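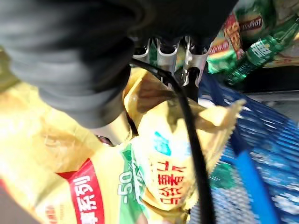

Larasati Jugah
Head of Household Programs, Pondach

Speaker Notes: Packaged Snacks in the Shared Pantry
Regional Meeting on Residential Services, Drosgate

Opening (slide 1)

Good morning, and thank you to the Drosgate office for hosting. My subject is the storage of packaged snacks in shared residences. I will speak for 24 minutes and leave the remaining time for discussion.

The opening slide shows a large yellow snack bag against a blue basket. The red band on the bag reads 薯系列, which translates as "potato series." Please note the creases in the plastic and the serrated edge of the seal. I will return to both.

Background (slide 2)

Pondach supports 972 households in shared accommodation. Last year residents were asked which part of the kitchen caused the most disagreement. The snack shelf came second, after the refrigerator. The complaints concerned crushed bags, bags left open, and items whose owners could not be identified.

[Pause. Ask whether the Cistport delegates had similar results.]

Why baskets (slide 3)

Soft bags do not stack well. On an open shelf they slide forward, and residents tend to push them back with some force. A basket holds them upright and can be lifted down as one unit. We recommend one basket per resident, with the name on the front, and a further basket for items bought in common.

Bags should be placed with the sealed edge up. Large bags go in first, along the side of the basket, and small packets fill the space that is left. Cans and jars are kept on a separate shelf.

Labels and language (slide 4)

Many of our residents shop at stores where the packaging is in Chinese, Malay or Korean. Staff should not relabel these goods. Where an allergy has been reported in the household, the resident who bought the item is asked to write the main ingredients on a card and clip it to the basket.

Yanti Osman prepared the card now in use at the Yeoh residence. Copies are on the table by the door.

Opened packages (slide 5)

An opened bag is folded down 2 times and clipped. It is then used within the week or moved to a lidded container. The house lead checks the baskets every second week, in the presence of at least one resident. Nothing is discarded without the owner's agreement unless it is plainly spoiled.

Costs (slide 6)

Baskets and clips are charged to the kitchen supplies line. Houses with more than three residents may request a second shelf through the usual form.

[If time is short, omit slide 6 and go directly to questions.]

Questions

Refer inquiries about refrigerators to the afternoon session. Written questions may be left with Yanti Osman until 4 p.m.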